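Bovholm Shared Kitchen – what we talked about at the May meeting

Date: 19 May 2026
Where: the long table by the windows, first floor
Taking notes: me, Nga Ninh (so blame me for the spelling)
Chair: Aksel Blöndal
Sent word they couldn't come: the two households from the top landing

Aksel got us going a little late because the kettle took forever and then everybody wanted the lemon cookies. I've written this up from three pages of scribbles, so if I've got you agreeing to something you didn't agree to, come and find me before the next one!

1. Last meeting's notes

Read through, fine. One fix: I wrote that the tall freezer was going to be defrosted by the ground floor people, and it was supposed to be the second floor people. Sorry, ground floor. It's been done anyway, and it closes properly again, which cheered us all up more than it should have.

2. Money

We have 2,000 in the kitchen pot. Out of that, 400 is already promised for the new extractor hood, and the man from Rullonura is coming in July to fit it. Aksel wanted to know if we could get him here sooner. I've called twice and July is what they've got. Until then, please keep the window open when you fry things, even when it's chilly (I know, I know).

There was a longish talk about whether the leftover money should go on pans or be saved. The pans we have are pretty scratched up. We settled on two new ones now, a big one and a medium one, and I said I'd look at what Damiro has since they delivered fast last time. Nothing fancy, please, was the general feeling.

3. The pantry shelves

Oh boy. This took the longest. The labels we put up in the winter have mostly fallen off, and the "Magyar" shelf (named after the paprika tins that started it, for those who moved in later) has turned into the shelf where things go to be forgotten. I pulled out a jar of plums while we were talking and we couldn't agree on how old they were. They're gone now.

What we decided:

Each household gets one shelf, same as before, but the labels go on the front edge and get screwed on this time. Aksel has the screws.

The Magyar shelf stays shared – spices, oil, salt, vinegar. If you open something on it, write the month on the lid.

Anything on the floor of the pantry gets moved to the bench for a few days and then it's up for grabs. I argued for a week, Aksel argued for a day, and you can see who got their way from the fact that I'm the one writing "a few days."

Somebody asked about onions and potatoes, and if they could have their own crate somewhere dark. Good idea, we all said so, and then we couldn't think of a dark place that wasn't already full of bags. Carried over to next time.

4. Dish towels

Short one. They get washed on whoever's week it is, and they get folded, not balled up. I was asked to write that down in exactly those words.

5. The gray drawer cabinet and the snack top

Right, so this is the one I put on the list myself. We got the gray cabinet with the three drawers so there'd be somewhere to leave fruit and drinks for people passing through, and I think it's been the best thing we've done all year. Kids grab an apple on the way out, people who had too much of something leave it there, and it keeps the big counter free for cooking. I love it! But it does fill up, and then it gets sticky, and then people stop wanting to take anything from it.

Aksel's view is that the top should only ever have food on it that you can pick up and eat or drink right then. So fruit is good, a can of soda is good, half a loaf of bread in a torn bag isn't. Mail isn't either, and neither are keys. I'm with him on that and so was most of the table. The one sticking point was bananas, which go brown and then attract those tiny flies, and we ended up saying bananas are allowed if you check on them. 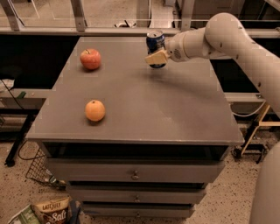

Can I leave fruit on top of the cabinet overnight?

Whole fruit can stay out until morning as long as it's sound; anything cut or bruised goes in the fridge or the compost before you turn the lights off.

About the drawers underneath, we agreed on this:

Top drawer: napkins, the bottle opener, the little fruit knives (in their sleeve, please).
Middle drawer: paper bags and the reusable ones.
Bottom drawer: picnic things, so the blanket, the plastic cups and the big thermos.

The open part above the drawers is for the tray and that's it. It has been collecting flyers and one glove. If it's your glove, it's on the hook by the door.

Pull the drawers by the knobs, everyone. The bottom one has been yanked from the side and it's started to stick. I'm going to rub some candle wax on the runners and see if that helps.

Wiping down the top goes on the weekly list, between "sink" and "stove." Warm water and a drop of dish soap is plenty. I brought up the scrubbing pads – please don't use them on it, they leave shiny patches.

6. Anything else

Aksel would like a second fruit bowl, a shallow one, so the soft stuff isn't at the bottom getting squashed. I have one at home I never use and I'll bring it down.

The compost bucket lid is missing again. Have a look at your place, it has wandered upstairs before.

A question came up about the July potluck and whether we're doing it in here or out in the yard. We like the yard if the weather's good, but the extractor work might have the kitchen in a mess that week anyway, so I'll check the date with Rullonura and tell everyone.

Jobs to do

Nga: price two pans at Damiro, bring the fruit bowl, wax the drawer runners, call Rullonura about the exact day.
Aksel: labels and screws for the pantry, new weekly list on the fridge door.
All of us: clear your stuff off the pantry floor, and look for that lid.

We finished up with the last of the cookies, and Aksel washed the cups.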